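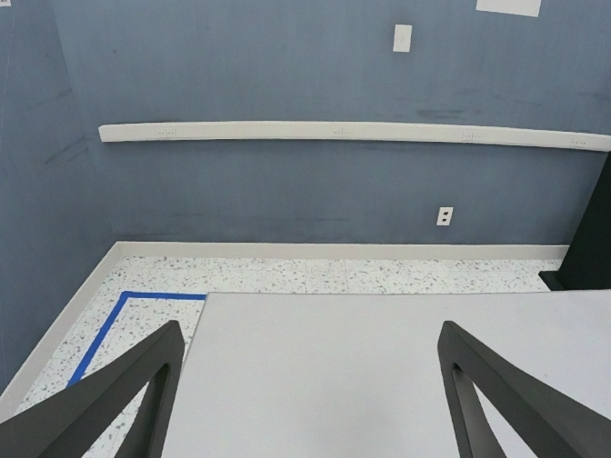

Figure 2. Rendered view of a wall with surface-mounted raceway. Four outlet-like sections are spaced along its length.

3.2 Adding outlets in older apartments

The second part of the survey asked tenants how they got power to the places where they needed it. Most of the buildings in Grisdale and Cuslow were wired when a living room was expected to hold a lamp and a radio, and many rooms still have a single receptacle, often behind the spot where a couch would go. We sent the questionnaire to 948 households in March. It asked which rooms had too few outlets, what the household did about it, and whether the landlord had been told.

Extension cords were the most common answer in both towns. Tenants ran them under rugs, along baseboards and through doorways, and many had plugged one cord into another. Raceway mounted on the wall surface was less common and was found mostly in buildings where the owner had replaced the panel. Owners who had used it said they chose it over opening the walls, which in Cuslow are plaster on lath and crack easily when cut. The type shown in Figure 2 runs across the wall above the floor trim and has outlet-like sections along the run.

Tenants in apartments with raceway reported fewer cords on the floor. They also had complaints. Several in the Nakpan Street buildings disliked how it looked, and a few said that furniture could no longer be pushed flat against the wall. One household had painted over theirs to match the room and later found that the covers would not come off without chipping the paint. We did not ask about cost, as tenants had seldom paid for the work.

Wilson Ríos visited 13 of the apartments to check the written answers against the rooms. In 10 of them the number of outlets matched what the tenant had reported. In the other three the tenant had left out receptacles hidden by furniture. We kept the original answers in the analysis, on the grounds that an outlet a tenant has forgotten is not in use.

Grurnia was surveyed separately and is covered in Section 3.3. Its housing is newer, and the owners there keep repair records, so the questions on past electrical work could be answered from paper files and did not depend on what the tenant remembered.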